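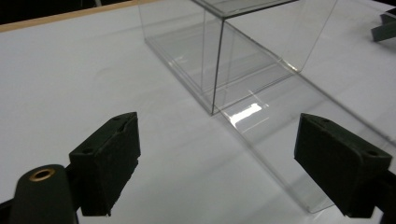 Clear acrylic box on the white bench top, gripper fingers either side.

February 2019

Notebook, Kauppinen bench. Baby bouncer, Wutholm frame, second seat version.

Carried over from the last entry: the rear crossbar still creaks under load when the seat is in the upright position. Catríona Ó Briain suspected the fabric sleeve. Took the sleeve off and loaded the bare frame with the 9 kg test mass. Creak still present, same place, left rear joint. Sleeve ruled out. Put a strip of thin PTFE tape between tube and socket and the noise went. The tape is no use as a production fix but it does locate the fault. The socket bore is tight at the mouth and slack further in, so the tube rocks on the lip. Asked Jouko Valtonen for the mould drawing to see whether the draft angle is as specified.

Bounce cycling

Ran 2,518 cycles on the left-hand sample before stopping to inspect. Test mass seated and strapped, harness at the middle setting, recline at the lowest position. Stroke was set by the cam, same cam as before, so the figures can be compared with the January frame.

Notes after the stop:
Front feet: rubber pads still seated. Slight polishing on the outer edge of both.
Wire spring arms: no visible cracks at the bend. Dye check still to do, the developer can was empty.
Recline catch: holds. Needs more force to release than at the start. No burr found by finger. Suspect the catch spring has moved on its peg.
Rear crossbar: creak as above, no louder.
Seat height at rest, measured from bench to the underside of the seat hoop: down 4 mm from the starting value. Most of it came off early in the run. The last two readings were the same.

A 4 mm drop is inside what we allowed for but I would like to see it on a second sample before writing it down as normal settling. The January frame dropped less, though that one had the heavier gauge wire and is not a like-for-like comparison.

Slip on smooth floors

Inclined board, laminate side up, wiped and left to dry. Loaded bouncer facing down the slope, then up, then sideways. Held at the required angle in all three. On the sideways run the upper front foot lifted a little before anything slid, which suggests the pads are doing their job and the limit is set by the stance. Repeated with talc on the board out of curiosity. It slid at once, as anything would. Not recorded as a result.

Jouko wants the same run on the cork flooring offcut. Will do it when the board is free.

Seat cover, Estix fabric

First 40 degree wash on the two covers with the Estix lining. Dried flat. Shrinkage along the length is enough that the lower hem now pulls against the hoop and the last popper is awkward to close. Across the width there is almost no change. The Turus fabric from the previous batch did not do this, but it pilled badly under the heel area, so going back to it is not attractive.

Options discussed with Catríona:
1. Add length to the pattern and accept a looser fit when new.
2. Ask for the lining pre-shrunk.
3. Swap the last popper for a short elastic loop.

Catríona prefers the second. The loop is cheap but it gives small fingers something to pick at and would have to go through the small parts pull test again. I agree with her. She will write to the mill.

Harness

Crotch strap stitching pulled to the required load and held there for the full time, no slippage. Buckle opens with one thumb and a firm press. On one of the samples the buckle did not click fully home unless both prongs went in together. It can look fastened with one side out. This needs sorting before anything else on the list. Marked that buckle with red tape and put it in the tray on the left of the window. Do not refit it.

Checked the rest of the bag of 28 buckles the same way. All the others refuse to stay in with one prong only. Could be a single bad moulding, but want to know the cavity number before saying so. The number on the marked one is half filled with flash and I can't read it. Jouko has a better magnifier at his desk.

Toy bar

Not tested. The detent on the right-hand end still arrives with the wrong spring. Left the bar off for the cycling run, so the mass was slightly lower than with the full product. Note this in the report.

To do
Dye check on spring arms, order developer.
Second sample through the same cycle count, height reading at every stop.
Cork board slip run.
Trace buckle cavity number (Jouko).
Mill letter on pre-shrunk lining (Catríona).
Measure socket bore at three depths, left and right, both frames.
Recline catch: strip and look at the spring peg.

Cam left set at the standard stroke. Please don't move it before the second sample has been through.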